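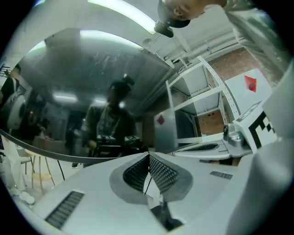 The round mirror with the thin dark frame, before cleaning.

Readers of this blog will know that the care of large mirrors has been a recurring subject. The present entry concerns two pieces at the Ondbridge workroom, where I spent part of August assessing the glass and drawing up a cleaning routine. The first is the round one at the head of this page. The second is a large dark mirror which stands at a tilt.

The round mirror was the more straightforward of the two. There are faint smudges and what look like scratch marks in the upper portion of the glass, and it is important to establish which are which before any cloth is applied. A smudge will lift. A scratch will not, and repeated rubbing at one does nothing except tire the arm and leave a dull patch of polish residue. My practice is to breathe lightly on the glass and look along it from the side.

Ceiling lighting makes a considerable difference to this inspection. Fluorescent fittings reflected in the upper half of a mirror will conceal fine marks directly beneath them, and the observer should move to each side in turn. I carried out my own inspection at seven in the morning, with the fittings switched off, and again with them on. The second list was shorter by three marks.

For the cleaning itself I used 300 millilitres of lukewarm water with 5 millilitres of Olla glass soap, applied with a folded cotton cloth and never sprayed. Liquid that runs down behind the rim of a framed mirror will in time attack the backing, and the black spotting that results cannot be reversed. The cloth should be wrung out until it no longer drips. A second, dry cloth follows at once, worked from the top downwards.

The dark mirror requires a different approach. A tilted pane collects dust along its lower edge, and dark glass shows every pass of the cloth. It should be dusted with a soft brush before any moisture is introduced. The perforated metal strip along the right edge is best treated separately, with the brush only, as a cloth will catch in the holes. Cables lying on the concrete below should be moved clear before a bucket is brought near. 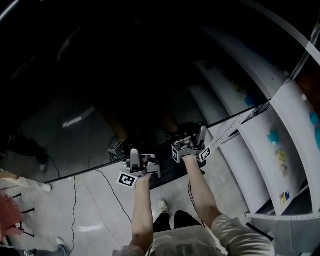
Materials and cost

The cloths were Pandwood cotton, bought in a pack of 80, which should suffice for the year if they are laundered without fabric softener. The brush came from Sitompul and has a natural bristle. I have asked that it be kept for glass alone and stored hanging up.

The routine now in place is a dry brushing each fortnight and a damp clean once a month. A further entry will deal with the refixing of loose frames.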